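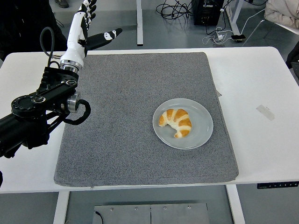 Attachment 1. Robotic hand with fingers raised, white table.

Nightly backup from Nalham to Sandberg store stops at 84 per cent
Status: Resolved
Priority: Medium
Site: Nalham
Service: File backup, nightly
Opened by: Nalham site IT
Assigned to: Rullgate support, storage queue

Problem as reported

The nightly backup of the Nalham file server has not completed since the start of December. The job starts at 22:00 as scheduled, copies normally, then stops moving at 84 per cent. The console goes on showing "In progress" until the morning cut-off at 06:00, when the job is marked as failed. There is no error text beyond "Job exceeded permitted window".

The backup goes from the file server, over the site link, through the Fendbridge firewall and on to the Sandberg store. Users have reported nothing. Restores of older files work.

Already tried on site before the ticket was raised:
- file server restarted
- backup agent service restarted
- job run by hand at 13:00, same result
- free space on the store checked, plenty left

Questions to site

1. Does the job always stop at 84 per cent, or only near it?
2. Was anything changed on the server, the link or the firewall in the week before the first failure?
3. Please send the agent log from one failed night, with the level set to Detailed.
4. Is there a second backup job on this server?

Reply from site

1. Always 84. It was the same figure on the daytime run.
2. Nothing on the server. The link was not touched. We would need to ask about the firewall as it is looked after at Fendbridge.
3. Log attached. It is large.
4. There is a weekly job for the mailbox exports. It goes to the same store and completes every time.

Log review, first pass

The agent works in two stages for each folder set. It copies changed blocks to the store, then both ends work out a checksum of the finished set and compare them. Only when they match does the agent move on.

The job has five folder sets. The first four copy and compare without trouble. The last line for the fifth set is:

22:51:07 set 5 copy complete, waiting for remote checksum

Nothing follows it until the cut-off:

06:00:00 job cancelled by scheduler, window exceeded

So the copy itself finishes. The console counts the comparison as part of the total, and that accounts for the figure sticking in the same place. The link is not slow and it does not drop during the copy.

Set 5 is the drawings archive. It holds 700 GB. The other four are much smaller, and their comparisons finish quickly.

Things ruled out

Disk fault on the store. The volume report is clean and the weekly job writes to the same volume.

Damaged file in set 5. Site split the set in two at our request and ran each half separately by hand. Both halves completed. Put back together, the set stuck again.

Antivirus on the file server. Exclusions for the agent folder were already in place. Site switched scanning off for a single run, with the same result, and has switched it back on.

Agent version. Nalham is one release behind. The release notes for the newer version mention nothing similar. We asked site to hold the upgrade until the cause is known, so that two things are not changed at once.

Store-side log

The store log was requested and covers the same night. Relevant lines:

22:51:08 set 5 checksum started
23:27:08 set 5 checksum complete
23:27:08 sending result to agent
23:27:29 send failed, no response from peer, session closed

The store took 36 minutes over the checksum, finished it correctly and tried to send the result back. The agent never received it. From the agent's point of view the session was still open, so it went on waiting.

During those 36 minutes nothing passes between the two ends. The agent opens one control connection at the start of each set and keeps it for the whole set. It is busy while blocks are being copied and silent while the checksum is worked out. Any device in the middle that clears out idle connections will have dropped it by then. It also fits the split test, provided the idle limit was passed by the full set and not by either half.

Note added later: it did not quite fit the split test. See the firewall section.

Firewall

Fendbridge confirmed that their firewall was moved to a new rule set at the end of November. The old rules had a special entry for backup traffic with a long idle limit. The entry was not carried over. Backup traffic now falls under the general rule, which closes an idle connection after 10 minutes and does so without telling either end.

On the split test: each half should have taken well over 10 minutes to check, so each half should have failed as well. Site then confirmed that the split runs had been sent to the spare store in the Nalham server room to save time. Those runs did not cross the firewall at all. The result was correct but did not tell us what we took it to mean. For future tickets, test runs should use the same route as the failing job unless the route is the thing being tested.

The weekly mailbox job does cross the firewall. Its sets are small and each comparison ends inside the limit.

Confirming the cause

Capture taken at both ends during a run started by hand at 12:15, full set, normal route.

- Agent side: last packet on the control connection at the end of the copy, then silence.
- Store side: same, then a burst of repeated sends at the end of the checksum, none of them answered.
- Firewall log: control connection removed from the session table with reason "idle".

Cause agreed by all three parties. 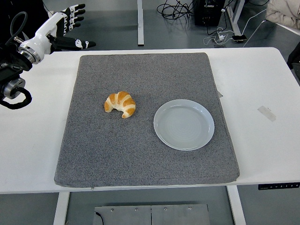 Fix applied

1. On the agent, open Settings, then Connection, then Advanced.
2. Tick "Send keep-alive on control connection". It is off by default in this release.
3. Set the interval to one minute.
4. Save, then restart the agent service. The setting is not read until the service restarts, although the console shows it as active straight away.
5. On the store, make the same change under Listener options. Both ends need it.
6. Run the full job by hand over the normal route and watch the agent log for "keep-alive sent" during the comparison of set 5.

Fendbridge offered to put the old firewall entry back. We suggested leaving the general rule alone for now and relying on the keep-alive, as the special entry could be lost again at the next rule change. They have added a note to their own records in case it is wanted.

Result

Daytime run completed at 100 per cent. Keep-alive lines present all through the comparison. Checksum result received by the agent in the same second it was sent.

Site left the ticket open for further nightly runs. All of them completed inside the window, with no warnings in either log. The store shows a full restore point for each night.

A test restore from set 5 was carried out by site: one folder of drawings, restored to a separate location and compared with the live copy. No differences.

Outstanding

- Agent upgrade at Nalham can now go ahead. Check afterwards that the keep-alive box is still ticked, as upgrades have been known to put the Advanced page back to its defaults.
- The console should not show "In progress" for hours when the control connection has gone. Passed to the product queue as a separate request.
- Restore points between the first failure and the fix are missing for set 5. Sets 1 to 4 were kept for those nights. Site has accepted this.
- Alerting: a failed job only sent an email to a shared mailbox that is not read every day. Site is changing the address.

Closing note from site

Happy to close. Alert address changed and tested. Upgrade booked for the January maintenance window.

Ticket closed by Rullgate support, storage queue. Reopen within the usual period if the job sticks again, and include the logs from both ends.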